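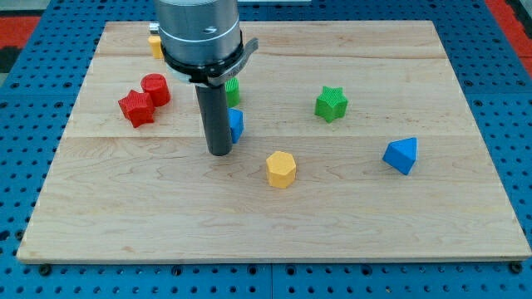
## Der rote Stern

*Kurzgeschichte aus der Schülerzeitung Fedby*

Die Robotik-AG traf sich in dem Jahr im alten Werkraum, weil der neue noch keinen Strom hatte. Wir waren vier. Auf dem blauen Lochtisch lag das Ahornbrett, darüber hing der Arm, und den Arm nannten alle Desmet, weil das auf dem Aufkleber der Kiste gestanden hatte, in der er gekommen war.

Die Aufgabe für den Wettbewerb in Kollenlow passte auf eine halbe Seite. Der Arm sollte die Formen mit seinem Stab nach Farben zusammenschieben, ohne dass eine umfiel oder vom Brett rutschte. Zwanzig Minuten, kein Eingriff von Hand. Ich hatte den Teil mit dem Schieben geschrieben, meine Banknachbarin den Teil mit dem Erkennen, und die beiden Jungen aus der Zehnten hatten die Formen gedruckt. Dafür hatten sie den ganzen Januar gebraucht. Die Rillen an den Seiten gingen nicht weg, egal, was sie einstellten.

Am Nachmittag vor der Abfahrt machten wir den letzten langen Lauf. Das Programm zählte jeden Schub mit und schrieb ihn in eine Datei. Die Datei stand bei 968, als ich mich an den Rechner setzte.

Rot war da schon fertig. Der Stern stand am Zylinder, Kante an Rundung, so dicht, dass kein Blatt Papier mehr dazwischengepasst hätte. Mit den anderen Farben tat er sich schwer. Der gelbe Block hinten am Rand war das Problem, den sah man von meinem Platz aus kaum, weil das Handgelenk davor war. Vorne in der Mitte wartete das gelbe Achteck.

»Er fährt gleich los«, sagte der Größere aus der Zehnten.

Desmet fuhr nicht los. Der Stab hing knapp über dem Holz, neben Grün und Blau, und blieb dort.

»Hast du was gedrückt?«

»Nein.«

»Dann rechnet er.«

Wir warteten. Draußen wurde der Hof gekehrt. Meine Banknachbarin aß ein Brötchen und hielt die Hand darunter, damit nichts auf das Brett krümelte. Ich las im Protokoll nach. Der Arm hatte die blaue Pyramide rechts erkannt und wieder verworfen, erkannt und verworfen. Die lag schräg auf dem Brett und zeigte ihm jedes Mal eine andere Fläche.

»Stell sie gerade hin«, sagte der Kleinere.

»Kein Eingriff von Hand.«

»Das hier ist doch nur die Probe.«

Er streckte den Arm aus, und ich sagte ihm, er solle ihn wieder wegnehmen. Das kam lauter heraus als gedacht. Er steckte die Hände in die Jackentaschen und setzte sich auf die Fensterbank.

Ich änderte eine Zahl. Im Bericht an den Verein Ulico, der die Reise bezahlte, habe ich später geschrieben, wir hätten die Toleranz angepasst. Ich hatte eine Vier gelöscht und eine Sechs hingeschrieben und auf Speichern gedrückt.

Der Stab bewegte sich. Er ging an dem grünen Stern vorbei, senkte sich hinter der Pyramide und schob. Es kratzte leise auf dem Holz. Die Pyramide drehte sich ein Stück und rutschte dann mit.

Bei 982 stand Blau bei Blau. Der Kleinere war von der Fensterbank heruntergekommen und stand hinter mir, die Hände noch immer in den Taschen.

»Und Gelb?«, fragte er.

»Gelb kommt jetzt.«

Meine Banknachbarin faltete die Brötchentüte zusammen und schob mir den Stuhl hin, von dem ich irgendwann aufgestanden war. Ich blieb stehen. Der Stab hob sich und fuhr nach hinten.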